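Morholm > The Studio > About Us

About Us

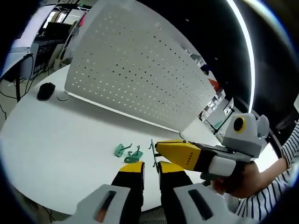 The round white table, with a striped sleeve on the right.

Hi, I'm Elli Koskela and I run Morholm, a little language school over the old Hakala shoe store. We teach Finnish to grown-ups. Some of them married into it, some have a grandmother who swore in it, and one gentleman just liked the look of the double vowels (he's on level four now!).

I never planned on a school. I was teaching my neighbor at my kitchen counter on Thursday nights, and she brought her sister, and the sister brought two people from her choir, and pretty soon I was borrowing chairs. When the rooms over Hakala came up for rent I signed the lease before I'd even checked if the heat worked. It did, mostly.

These days there are three of us. Youssra Bensaid takes the beginners. She learned Finnish as an adult herself, so she remembers exactly where it hurts, and she is much more patient about the partitive case than I am. Aatos Seppälä does the conversation groups and picks the songs. Please don't ask him about tango unless you have an evening free.

We keep classes small and we talk a lot. There's homework but it's short, and you'll be forgiven if you did it on the bus. Our beginner course runs 20 weeks and we use our own workbook, Monik, which I wrote over two very long winters. It has 346 pages and a truly silly story about a lost mitten running all the way through it. Past students still ask me how the mitten is doing.

We also have a lending shelf on the landing — novels, comics, old cookbooks, a whole row of detective stories. You can take two at a time and keep them for a month. I'm relaxed about late returns, Youssra isn't.

New groups start in September and January. If you're not sure of your level, come by for a coffee and a chat and we'll figure it out together. No test, I promise.

Last updated: 25/07/2020

Comments

Kaisu Laitinen: My husband finally talks to my mother on the phone without handing it straight back to me. Thank you Youssra!

Hertta Aaltonen: Is the workbook sold separately? I live too far away for classes but I'd love to have it.

Elli Koskela: Hi Hertta, yes, just email me and I'll mail you one.

Hertta Aaltonen: Wonderful, writing to you now. I need to know about the mitten.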